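Module 2 : Ergonomie et éclairage des postes de travail

Notes de cours, chapitre 4 : éclairement, luminance et surfaces vitrées

4.1 Grandeurs et unités

Le flux lumineux (lumen) caractérise la puissance émise par une source, pondérée par la sensibilité de l'œil. L'éclairement (lux) est le flux reçu par unité de surface : un lux correspond à un lumen par mètre carré. La luminance (candela par mètre carré) décrit ce que l'œil perçoit effectivement dans une direction donnée. Les confusions entre les deux dernières grandeurs sont la première source d'erreur dans les comptes rendus de travaux pratiques.

Pour une surface parfaitement diffusante, la relation est simple :

L = ρE / π

où ρ est le facteur de réflexion, E l'éclairement et L la luminance. La formule ne vaut pas pour les surfaces brillantes ou satinées, dont la luminance dépend de l'angle d'observation.

4.2 Éclairement moyen d'un local

La méthode du facteur d'utilisation donne une première estimation :

E = (N × F × u × M) / S

N désigne le nombre de luminaires, F le flux unitaire, u le facteur d'utilisation, M le facteur de maintenance et S la surface du plan utile. On lit u dans les tables du fabricant, en fonction de l'indice du local et des facteurs de réflexion du plafond, des murs et du plan utile.

Application. La salle de réunion étudiée pour le projet Rullasach comporte deux luminaires de 3305 lm. Avec u = 0,60, M = 0,80 et S = 13,7 m², le flux utile est de 3171 lm (arrondi au lumen inférieur ou supérieur le plus proche de 3172,8 selon la valeur de u retenue), soit un éclairement moyen de 231 lx. La valeur est faible pour de la lecture prolongée. Elle suppose en outre des stores fermés et ne dit rien de la répartition.

4.3 Locaux à parois vitrées

Une cloison vitrée se comporte très différemment d'un mur peint. De nuit, sans éclairage de l'autre côté, elle renvoie peu de lumière vers le plan utile et forme un fond sombre où se reflètent les luminaires. De jour, elle peut devenir la surface la plus lumineuse du champ visuel. Dans les tables, on lui attribue un facteur de réflexion bas, sauf présence d'un film diffusant ou d'un store.

La teinte du plan de travail intervient également. Un plateau blanc réfléchit une part importante du flux reçu et prend la coloration des sources voisines : sous un éclairage mixte, une même surface peut tirer vers le beige d'un côté et vers un blanc plus froid de l'autre. Pour les mesures, on relèvera donc la température de couleur en plusieurs points du plateau.
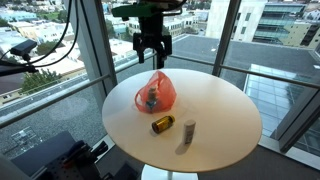 4.4 Éblouissement et rapports de luminance

On distingue l'éblouissement d'inconfort, évalué par l'indice UGR, de l'éblouissement d'incapacité, qui réduit la perception des contrastes. L'UGR se calcule à partir de la luminance de chaque source, de son angle solide, de son indice de position et de la luminance de fond. Il ne s'applique pas directement aux fenêtres.

En pratique, on vérifie les rapports de luminance entre la tâche, son environnement immédiat et les zones périphériques. Les seuils 3:1 et 10:1 sont des repères usuels. Un document blanc sur un plateau très sombre conduit facilement à un dépassement du premier.

4.5 Protocole de relevé

a) Laisser les sources se stabiliser avant la première lecture.
b) Définir un maillage régulier sur le plan utile, en excluant la bande périphérique.
c) Poser la cellule du luxmètre à plat et s'écarter pour ne pas faire écran.
d) Effectuer une série stores fermés, puis une série stores ouverts ; noter l'heure et l'état du ciel.
e) Calculer la moyenne et l'uniformité U0 = Emin / Emoy.

L'apport artificiel se déduit par différence entre deux séries, luminaires allumés puis éteints, à condition que la lumière du jour n'ait pas varié entre-temps. Par ciel changeant, on répétera la mesure de référence au début et à la fin.

4.6 Travail à rendre

Reprendre l'application du 4.2 avec M = 0,70 et commenter l'écart. Comparer ensuite les méthodes de Tillman et de Yazzie (polycopié Halvorsen, annexe B) pour le choix du maillage. Rendu en octobre, quatre pages au maximum, tableaux de mesures en annexe.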